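June 16, 2018
By the Operations Desk, Wamix

Arrangement cell moves to two-person staffing

The arrangement cell for artificial flowers has finished its first review period, and the staffing plan for the rest of the year is now set. Each shift will have two people assigned to the cell. One runs the arms and clears faults. The other prepares stems, stages vases and checks finished pieces before they go to packing.

Over the review period the cell logged 2,838 placement attempts. An attempt counts from the moment an arm closes on a stem until it lets go, whether or not the stem ends up in the vase. Of these, 338 were stopped by the operator. Most stops came from stems lying across each other on the table, which the planning software reads as one object. The Uma controller was updated in June to ask for help in this case instead of pulling. The update has reduced bent stems but has raised the number of times an operator is called over.

For staff the main change is in how the hours are divided. Under the old setup, one person at a bench did everything: unpacking, straightening, cutting to length, arranging, tagging. Cutting and tagging are still manual and will stay that way. Arranging is now shared with the arms for the simpler designs. Anything with mixed stem lengths or more than one layer goes to the hand benches, and the design sheet is marked to show which route applies.

Bench rates have been adjusted to match. The hand benches get a higher share of complex pieces than before, so comparing their daily totals with last year's is not useful, and supervisors have been asked to stop posting the two side by side. Staff on the cell are not measured on output at all during the trial. They record stops, causes and clearing times.

Training for the cell takes two shifts. The first covers the stop circuit, safe reach and restart order. The second is spent on staging, where most of the skill lies.
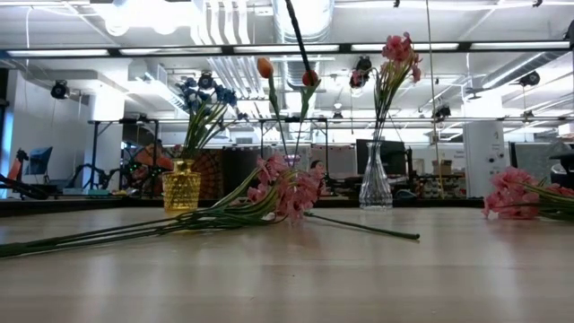

Stems should be laid flat and fanned out where possible, with blossoms kept together and facing the same way. Clear glass remains harder for the vision system than colored glass. When a clear vase is in use, confirm the rim position on the screen before releasing the hold. Do not reach in to nudge a vase while an arm is live, even if it is only slightly off its mark.

Several operators asked whether the restart sequence could be shortened. Kiani, the logging tool, shows that a restart takes longer than the fault that caused it in many cases. The sequence has five confirmations, and two of them repeat the same check. A shorter version is being tested and will be released once the safety file is amended. Until then the full sequence applies.

The next block of work is 600 pieces for the Elotel lobby order, all single-variety designs. Rotation sheets for the cell are at the shift office. Anyone who has not completed both training shifts should not be entered on them. Requests to move back to a hand bench can be made at any time and do not need a stated reason.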